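The fault, when the folks at Dasoston finally found it, was a small one. Their coffee robot had been pressing lids onto cups that weren't there yet — over 300 of them in one long morning — and it kept right on going until somebody hit the stop button.

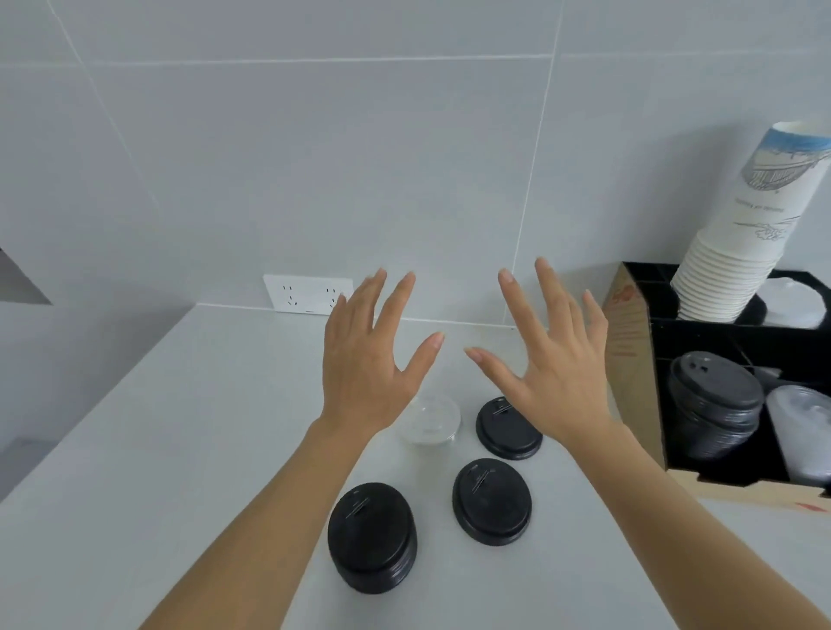 Dasoston has since gone back to teaching the lid job slowly, by hand, the way you'd show a new hire. Black lids with the little sipping slot get most of the attention, and a clear one sits out with them, because the clear ones fooled the sensor worst of all. The arm stays switched off until August.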